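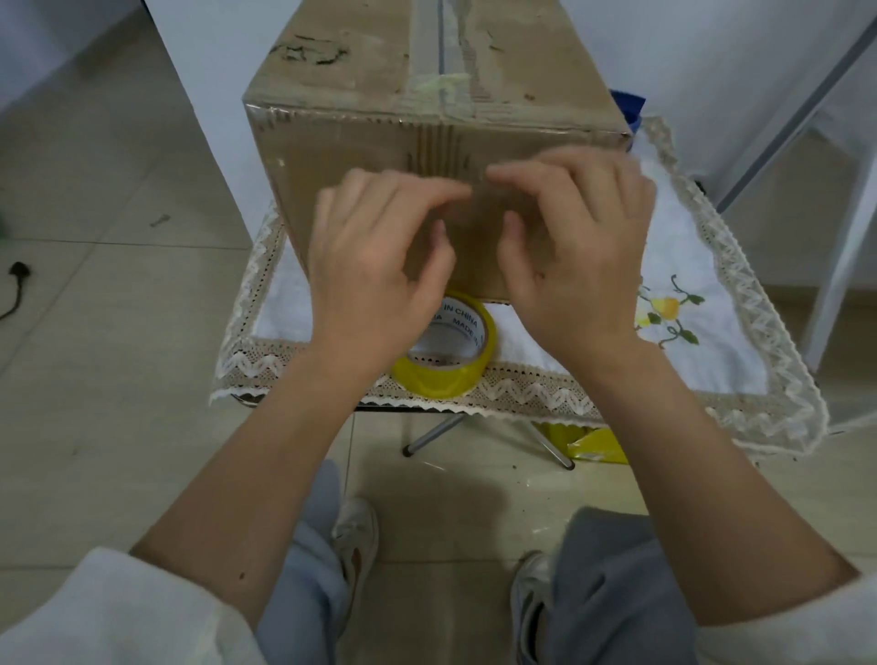

Westen Mountaineering Club forum > Huts and Library > What's happening to the journals?

slabhappy
Does anyone know what the plan is for the old club journals and guidebooks that were in the back room of the Cisthorpe hut? I was up on Saturday and the shelves were bare apart from a first aid kit and a Scrabble set. There was a note on the door saying the collection was "going to Trondville for digitisation". That was news to me and I've paid subs for longer than I care to admit.

I'm not against scanning in principle. I am against finding out from a note on a door.

moss_and_choss
It was in the winter newsletter, page four, under the bit about the drains. 59 volumes of the journal plus the loose guides and the hut log books. Trondville have the big scanner and they're doing it for up to 500 quid depending on how many fold-outs there are.

slabhappy
Under the drains. Well, that's me told. I stop reading at the drains.

Who checked that Trondville's scanner can cope with the fold-out crag diagrams? The Bayram Edge one opens out to the width of a kitchen table and it has already been mended once.

gritbin
I'll be the one to say it. Does anybody read them? In 40 years of going to that hut I've seen people use the 1960s journals to prop a window open and to level the cooker. If they're scanned at least someone might search them for a route name. On the shelf they were feeding silverfish.

eastgully
I read them. I read them every wet weekend, and there have been a fair few of those. Half the pleasure is that you don't search. You go looking for a winter line on the north side and end up with six pages on a failed trip to somewhere hot, written by a person who clearly hated everyone on it.

A PDF on a phone at Cisthorpe is no use to anyone anyway. There's no signal past the cattle grid.

gritbin
You can download a PDF before you set off. It's been possible for a while.

eastgully
And read it on what? My phone screen is the size of a Jacob's cracker. I've tried it with the modern guide and spent the whole walk-in pinching and zooming to find out which boulder was "the obvious boulder".

longwayround
My worry is the log books more than the journals. The journals were printed, so there are other copies about. I have a broken run myself, and I know of two more in the club. The log books are one of a kind. There's a first ascent claim in the second one for the left-hand crack at Bayram Edge which doesn't match what was later printed in the guide, and the only evidence is eight lines in pencil. Pencil scans badly. I've seen what happens when it's done on the cheap setting: grey mush.

Has anybody been told what resolution they're using, and who keeps the master files?

moss_and_choss
I asked about that at the time. The answer was "high". Make of it what you will.

slabhappy
"High." Lovely. So was I when I agreed to renew.

toerail
Bit unfair all this. I've dealt with the Trondville lot over their own archive and they made a decent job of it. It's all online, free, you can read their meets reports right back to the start. Pencil and all, mostly legible. They use a flat cradle so the spines don't get cracked open.

longwayround
"Mostly legible" is the bit I'd like to hear more about. I had a look at their site before posting. The typed reports are fine. The handwritten ones I opened had the inside edge of every left-hand page missing where the paper curves into the binding. If our pencil entry sits in that gutter we'll have a very nice scan of half a claim.

toerail
Which ones did you open? The early batch was done before they got the cradle. Try anything from the second set onwards.

longwayround
Fair enough, I was in the first set. Just looked at the later ones and they are better. Not perfect, but I can read to the margin. I'd still want someone from our side to compare the scans with the log books before anything is signed off.

gritbin
Volunteering?

longwayround
For the log books, yes. I'm not checking 59 volumes of journal.

eastgully
Nobody has said whether the paper copies are coming back to the hut. The note says "going to". It doesn't say "and returning".

moss_and_choss
Newsletter says "their future home will be considered on completion".

eastgully
Then they're not coming back. I have sat through enough AGMs to know what "considered" means. It means somebody's garage until the roof leaks.

gritbin
The Cisthorpe back room also leaks. There's a bucket in it. If the choice is between a dry cupboard in town and a bucket, I'd take the cupboard, and leave a few of the duplicates up there for you and your wet weekends.

eastgully
I could live with duplicates. I want that written down somewhere other than here, though. And not under the drains.

slabhappy
Same. I've counted up what I can from the old library list and it gives 429 items in total, including maps. Could whoever has the boxes confirm that 429 went out? If the list is wrong, fine, but I'd like it to be found wrong now and not in three years when we're arguing over a missing Bayram guide.

moss_and_choss
That list has been wrong since I joined. It has the Scrabble set on it.

slabhappy
428 then.

toerail
I'm over at Trondville in February for the joint dinner. I can ask them about resolution and master files face to face, and get a look at the cradle. Send me the page number for the pencil entry and I'll ask them to do that one first.

longwayround
Second log book, page numbers run out halfway but it's the spread with the tea stain and a drawing of a sheep. Left-hand side. If they can show me those eight lines clean to the edge I'll stop complaining about the scanning.

eastgully
I won't.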